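4 „Klar ist nicht sauber“: Wie in Gilmartin über Brunnenwasser geredet wird

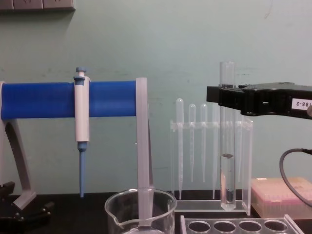 Philomena Duggan und Cathal Ó Néill
Arbeitsgruppe Alltag und Landschaft, Brevbridge
(Abschnitt 4 geschrieben von P. Duggan)

Abb. 1: Reagenzglas mit klarer Flüssigkeit, an der Oberfläche ein kleines dunkles Plättchen.

Jetzt zu dem Teil, auf den ich mich beim Schreiben am meisten gefreut habe, nämlich zu den Wörtern. In Abschnitt 3 ging es darum, wem die Brunnen gehören und wer sie reinigt, und da wurde es ja stellenweise recht trocken. Bei den Gesprächen selbst war es genau umgekehrt: Kaum hatte ich das Aufnahmegerät auf den Küchentisch gelegt, waren wir beim Geschmack, beim Geruch und bei der Frage, ob man dem eigenen Wasser ansehen kann, wie gut es ist.

Geführt habe ich 10 Interviews, die meisten in Gilmartin selbst und drei drüben in Sostel, wo die Häuser höher am Hang stehen und die Brunnen entsprechend tiefer sind. Alle Befragten sind mit einem Hausbrunnen aufgewachsen. Zwei von ihnen haben inzwischen Leitungswasser und trinken trotzdem lieber vom alten Brunnen, wenn sie die Wahl haben (und die haben sie meistens). Transkribiert hat zum größten Teil Ghazala Mughal, die Dialektschreibung haben wir hinterher gemeinsam durchgesehen, mit viel Kaffee und einigem Streit über Vokallängen.

Das Wort „klar“ kommt in fast jedem Gespräch vor, meistens ganz früh. Ich hatte es mir beim Entwerfen des Leitfadens einfach gedacht: klar gleich gut, trüb gleich schlecht. Nach dem ersten Nachmittag habe ich die Kategorie wieder aus dem Kodierplan gestrichen. Conall Conneely etwa, der seinen Brunnen von einer Tante übernommen hat, benutzt „klar“ fast als Warnung. Klares Wasser sei „junges“ Wasser, sagt er, das sei zu schnell durch den Boden gelaufen und habe noch nichts mitgenommen. Gutes Wasser ist bei ihm „satt“. Satt heißt: Es steht ruhig im Glas, es schmeckt ein wenig nach Stein, und im Kessel bleibt ein Rand. Seine Nachbarn sehen das anders und nennen dasselbe Wasser „hart“ oder „schwer“, und zwar durchaus als Beschwerde – der Kessel ist schließlich ihrer.

Bei den Schwebstoffen wird es dann richtig interessant! Auf die Frage, was sie tun, wenn etwas im Glas schwimmt, haben die Leute erstaunlich fein unterschieden. Was oben liegt, ist „Laub“, ganz egal, ob es jemals ein Blatt war; das nimmt man mit dem Finger weg und trinkt. Was in der Mitte hängt, ist „Gast“. Was unten liegt, heißt „Satz“ und gehört zum Brunnen dazu. Nur beim „Gast“ gehen die Meinungen auseinander: In Gilmartin schüttet man das Glas aus, in Sostel lässt man es stehen und wartet, ob der Gast sich setzt. Wer an die hübsche Dreiteilung nicht glauben mag, dem ging es wie mir, ich habe deshalb in den späteren Gesprächen extra offen gefragt und die Wörter nie selbst vorgegeben. Sie kamen trotzdem. Vergleichbares kenne ich aus der Literatur nur für Milch und für Most.

Eine kleine Einschränkung zu „Gast“: Drei Befragte verwenden das Wort auch für Tiere im Schacht, also für Frösche und Molche. Im Transkript lässt sich das nicht immer trennen. Wo der Zusammenhang fehlt, haben wir die Stelle unkodiert gelassen, was Cathal zu vorsichtig fand und ich immer noch richtig finde.

Schwieriger war für mich die Frage nach dem Labor. Alle kennen die Untersuchung, einige haben den Befund sogar aufgehoben, in der Schublade bei den Garantiescheinen. Als Autorität tritt das Papier in den Gesprächen aber kaum auf. Man führt es an, wenn Besuch skeptisch schaut, oder beim Verkauf des Hauses. Untereinander zählt, wer schon als Kind von welchem Brunnen getrunken hat. Tumelo Sibiya hat mich nach dem Vortrag im Oktober darauf hingewiesen, dass ich Schriftliches und Erzähltes da vielleicht zu säuberlich auseinanderhalte, und beim nochmaligen Lesen muss ich ihm in einem Punkt recht geben: Eine Frau in Sostel liest ihren Befund regelrecht vor, mit allen Einheiten, und zwar im selben Tonfall wie vorher die Geschichte vom trockenen Sommer. Für sie ist der Zettel auch eine Brunnengeschichte. Ich komme in Abschnitt 5 darauf zurück, wenn es um das Weitergeben der Brunnen an die Kinder geht.

Kontakt: Arbeitsgruppe Alltag und Landschaft, Brevbridge | © 2019 bei den Autoren | Nach oben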